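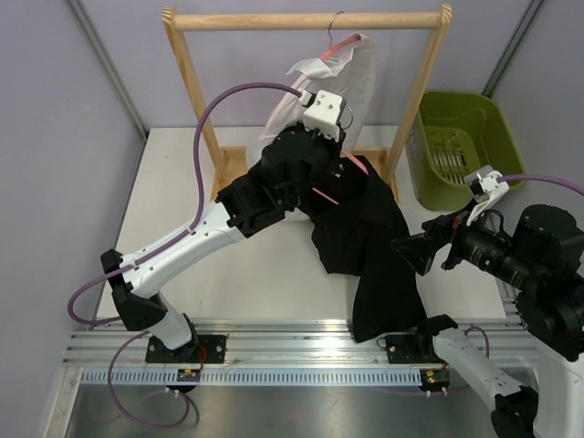 Thin white garment on the wooden rack.

Pimentel Mending
Saturday, December 28, 2019

1/ It's that lovely stretch between Christmas and New Year when I can't tell what day it is, so I'm finally writing the thread I promised you all back in September – how to look after thin white clothes so they last more than one summer. Put the kettle on, I do go on a bit!
14 comments 37 shares

2/ First, a confession. I ruined a beautiful cotton voile blouse in my twenties by boiling it in a pot with half a bottle of bleach (my nan did her tea towels that way, so I figured it must be fine). It came out the colour of weak custard and the sleeve tore when I put it on. I still think about that blouse.
9 comments 12 shares

3/ Bleach is hard on fine cotton and worse on anything with a bit of stretch in it. For yellowed whites I use oxygen soaker now, the plain powdered sort with no perfume, in warm water in the laundry trough. Overnight if it's bad. Have a look in the morning and if you're not happy, tip it out and do it again with a fresh lot.
22 comments 58 shares

4/ Underarms are their own problem. Most of that yellow is deodorant, and a normal wash hardly touches it. Rub in a little dishwashing liquid with your fingers, leave it while you have your lunch, then into the soak. Please don't go at it with a nail brush, thin fabric goes fluffy and then it goes holey.
31 comments 64 shares

5/ Someone at the Cunstead market asked me whether silk can go in the same soak. No! Silk and wool want a gentle wool wash, cool water, and a quick dip. I have a silk scarf I've washed like that for years and it's as soft as ever.
6 comments 11 shares

6/ Drying. We get fierce sun out at Mullitz this time of year, and I know everybody says sun whitens, and it does help with cotton and linen. Anything with nylon in it can yellow though, so those go in the shade on the verandah. Turn things inside out and bring them in before they're crisp as toast.
18 comments 29 shares

7/ Hangers! Thin metal ones are fine for a light top for an afternoon, but for months in the wardrobe I like a padded one, or else fold the thing in a drawer with a bit of acid-free tissue. Knits always get folded. I learned that from a cardigan that grew shoulders like a footballer.
25 comments 40 shares

8/ Wash before you store, even if you've only worn it to one barbecue. Sunscreen and sweat don't show in January and then there they are in September, big brown blotches, and you'd swear you put it away clean.
11 comments 33 shares

9/ Small holes: catch them early, one strand of thread, a fine needle, and stop before you think you're finished. I'll do a separate thread on darning voile once I've found my good glasses – they're somewhere under the wrapping paper.
17 comments 21 shares

10/ Mending table is back at the Pusten hall in the new year, bring your sad whites and a cushion for the chairs. Questions below, I'll get to them after the dishes.
43 comments 19 shares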